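Fingers, cable, camera: an afternoon on the Zolluvel arm

The arm in the back room at Gakbridge was due for service in May and I put it off until I had a free afternoon. I keep notes on this machine because I forget things between services, and a couple of people have written to ask how I look after it.

The setup is a Zolluvel arm, the smaller one, with a Rothe two-finger gripper and a small camera on the wrist. The software is Potevier, which I run on an old desktop under the bench. The gripper counter said 3581 cycles when I started. I don't service by the counter, but I write it down.

Power off, then wait

Power goes off at the wall, not at the pendant. I wait a few minutes with one hand holding the forearm, and then I move each joint slowly through its range. Joint four had a slight notch last year that went away after regreasing. It has not come back. Joint five felt stiff near the end of travel, which was the cable sleeve being twisted under its clamp. I loosened the clamp, let the sleeve find its own position, and tightened it again.

The cable to the wrist camera runs inside the same sleeve. If you pull the sleeve straight and clamp it there, the camera cable takes the strain the next time the wrist turns over. I did that once and lost the picture every time the arm went to its far left position. Leave some slack above the clamp, enough to get two fingers under.

Finger pads

The pads on the Rothe gripper are black and rubbery, and they pick up everything. I wipe them with a damp lint-free cloth and then a dry one. No alcohol on these. The manual that came with mine says it's fine, but my first set went hard and shiny after a few months of it, and hard pads let smooth cups slide.

After wiping I look at the surface from close up. I want it rough. Small pits don't bother me much; a torn edge does, and so does any flat patch near the tip, where most of the work happens. I also push at the pad with my thumbnail to see if it lifts from the finger underneath. If it lifts, it gets replaced that day.

The easiest way to check a tip is through the wrist camera, with something pale and plain next to it. The pits and the lighter flecks show up well when light comes across the top edge of the finger. It also tells me how much of the view the finger takes up, and I like to know that before I touch anything on the camera.
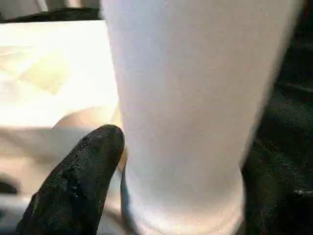 Resetting the gripper zero

With the pads clean, the gripper needs a new zero. The steps in Potevier are short, but the order matters.

Close the gripper on nothing at the lowest force setting. Read the position value. Mine was 221, and it had been 194 at the last service, so the pads have changed or the fingers have shifted on their screws. Check the screws first. Two of mine had backed off a little, and after tightening them the value came down most of the way. I saved the zero after that. If I had saved it first, I would have stored the loose screws into the calibration and chased it for weeks.

Then open the gripper fully and close it again a few times, and read the value each time. It should repeat. If it wanders, look for grit in the slide. A soft toothbrush gets most of it out.

I use a thread locker on the finger screws, the weak kind. Nelli Saarinen, who had this arm before me, used none, and checked the screws every time she switched it on. Her way works too if you are the sort of person who will do it. I am not.

Camera window and exposure

The wrist camera has a little clear window over the lens. It gets a film on it, mostly from hands. I clean it with a lens wipe and nothing else. Check the two screws on the bracket while you are there, and try to turn the camera body gently with your fingers. Any play at all and the hand-eye calibration is worthless.

Exposure is the part I keep having to redo. I have a black cloth down as the work surface, since a shiny bench gave me reflections everywhere. The trouble is that a dark background makes auto exposure brighten the whole picture, and then anything white goes flat. You lose the surface completely on the lit side, while the shaded part still has some tone in it. The cloth comes out grainy and blocky as well.

So I turn auto exposure off. The value I used this time was 1780, in whatever units Potevier thinks in, and that was a compromise. Go lower and the folds in the cloth disappear, and go higher and white things lose their edges. I check with pale pieces close to the lens, because that is the worst case. If I can find the sides of the piece by eye, the software can usually find them too.
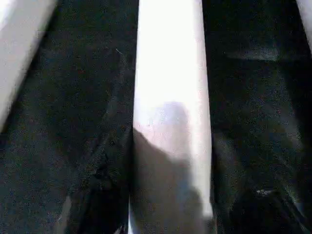 Hand-eye calibration

I ran this last, with the lamp in the position I normally use and the blinds down. It takes roughly half an hour with my printed board, most of which is the arm moving between poses. Keep the board flat. I tape mine to a piece of glass.

The first run gave a bad result, and I had to go back and look at the bracket again. One screw was tight in its thread but not tight on the bracket, as there was a bit of old tape under the head. I scraped it off, ran it again, and the error was back where it normally is.

Still to do

The cable sleeve has a worn spot near the elbow. It will last a while, but I have ordered a new length – the split kind, so I don't have to take the connector off.

The lamp needs a diffuser. I have been saying so for a year. Baking paper over the front helps but it curls.

I also want to try a gray cloth in place of the black one and see what exposure value I end up with. If it makes any difference I will add it to this page.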